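STOROW, Nov 1, 2019 - The town of Storow has discovered that it owns a great many computers, most of them under desks where no one had looked since the desks were put in.

The count came to 200, according to a notice posted at the town office this week. All of them are black, all of them are heavy, and until March a fair number were still being used to look up dog licenses. They were replaced in the spring by smaller machines, which the dog license desk describes as "fine."

The old ones were supposed to go to the county scrap yard by the pallet. Instead the town signed a deal with Fenetti, a repair and parts outfit on Kanaujia Street, which is taking them apart one at a time and sorting out whatever can go into another computer. Fenetti is paying the town $3,000 for the lot. The scrap yard had offered $2,000, plus the use of a forklift.

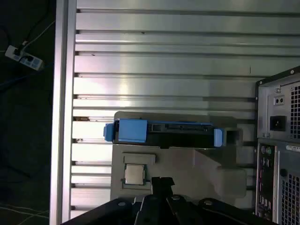
A hard drive in its blue plastic holder and, below it, a processor set in a gray recess.

The first batch went across town last week in a truck normally used for folding chairs. Fenetti says the work is mostly a matter of patience and clips. The side panel comes off, the drives and the processor come out, and what remains is a metal box with a lot of opinions about where your knuckles should go.

Hard drives get the most attention, for the plain reason that they used to hold the town's business. Under the agreement each one is to be wiped before it goes anywhere, and the ones that refuse are to be drilled. A list of serial numbers comes back to the town office, where it will presumably be filed under a desk.
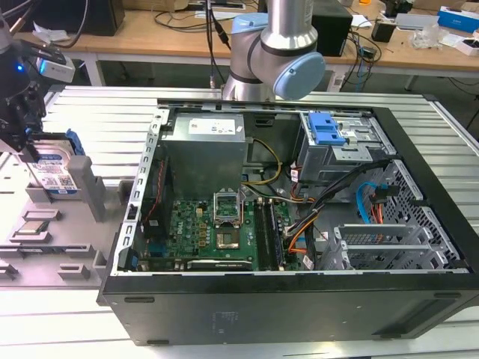
Processors are the easier sell. They are small, they rarely wear out, and there is a steady trade in them among people who keep older machines going out of thrift or stubbornness. Getting one out is quick once the metal bracket over the socket is flipped up, as it is on the green board of the opened tower, and the chip can then sit in a tray pocket until somebody gets around to testing it. Memory is sold by the handful. Power supplies are sold to whoever will take them.

Parts that pass will be listed through Clolinar, the regional surplus exchange, where schools and libraries get 2 weeks to look before everyone else. Cases and loose metal still go to the scrap yard, which has been told it may keep the forklift.

Residents who want a whole computer are asked not to come to the town office. Several already have.

The town has not said what it plans to do with the keyboards.

Recent items
Library book drop closed again, this time for paint
Clolinar adds office chairs to surplus listings
Kanaujia Street parking: the new signs, explained
Leaf pickup begins on the east side
Storow dog licenses due in March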